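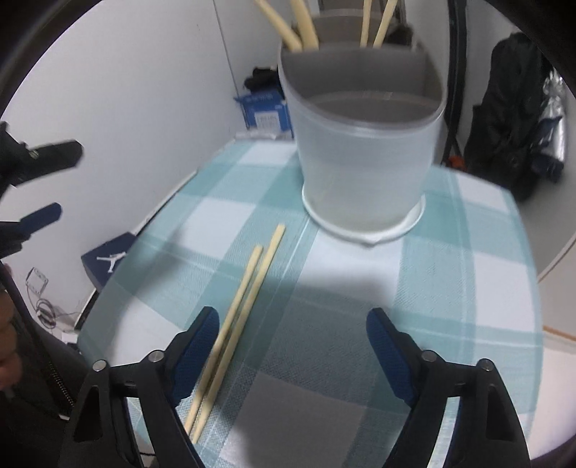
According to Azra Ristić, the club's first rule was that no task could need anything you couldn't find in a kitchen drawer, and that rule has never been changed.

Treststead Manipulation Club
By the Seixas editors
Feb 16, 2019

The Treststead Manipulation Club is a student robotics club in Wurnitz. It has 17 members and is known for its Trikirby series, a set of tabletop handling tasks done with grippers. The club meets during the school term and holds an open day each April.

Tasks

A Trikirby round has three tasks, drawn from a longer list kept by the club. Most involve everyday household items. In the chopstick task, wooden chopsticks are picked up from a cloth-covered table and placed upright in a plastic cup. Members first work through each task with hand-held grippers, one in each hand, and the recordings are later used to program an arm. Students are expected to log 200 attempts before a task is considered ready.

Scoring

Points are given for each item placed. Knocking over the cup ends the attempt — a rule that older members have tried more than once to soften. Ties are settled by a repeat of the last task. Colour and size of the cup are left to the organizer of the round.

Last updated by the Treststead page editors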